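The board on the table

I gave up on hanging things on walls in October, when the corkboard in my kitchen came down for the third time and took a fair bit of plaster with it. I'd been planning the meals, the dentist and my mother's visits on that board for 16 years. So I did what any grown woman with a hole in her wall would do and rang Marwa Ramadan, who taught my evening class in Prilside and has strong views on most things, boards included.

"Put it on the table," she said. "Why is it on the wall? You're not giving a lecture!"

I laughed, and then I thought about it all the way home on the bus. Think of how you write when you write on a wall – arm up, shoulder aching, letters sliding downhill, everything twice as big as it needs to be. Put the same board flat on a table and you can lean on it. You can turn it round to face the person opposite and hand over the pen. Marwa plans her whole term that way, with a mug parked on one corner (she says it's to stop the board sliding, I say it's because she never puts a mug down anywhere sensible).

My first attempt was far too big. I'd measured the table beautifully and forgotten that we also eat off it, so for a fortnight we had soup with our elbows tucked in. The second was long and thin and a nuisance in a different way, as every list wandered off to the right and had to be chased. Then I tried a square, and I've been a square person ever since. There's no top to a square. Whoever sits down starts writing from their own side, and in our house that means the shopping reads one way and my son's football fixtures read another.

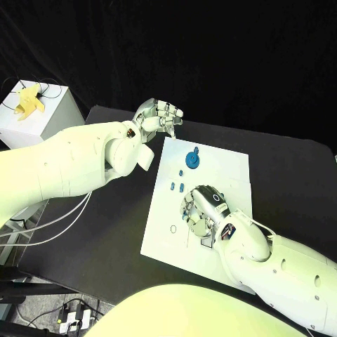 A square white board laid flat on a dark grey tabletop.

Colour matters more than I expected, too. Our kitchen table was pale, and a pale table with a white board on it just looks like a table somebody has scribbled on. I painted mine a deep grey over a long weekend (two coats, one lost brush, a cat with a grey foot) and now I can find the board from the doorway without my glasses.

Inger Arnardóttir runs Hostine, a little stationery shop up the hill from the station, and she's watched the table-board habit spread. She sold 260 small boards last year, a good many to people who came in asking for hooks. Her advice is to wipe the thing every night, whatever's on it, and to copy anything precious on to paper first. I ignored this and lost my aunt's recipe for lamb with apricots.

I rang my aunt. She gave me the recipe again, though I'm fairly sure there was less garlic in it this time.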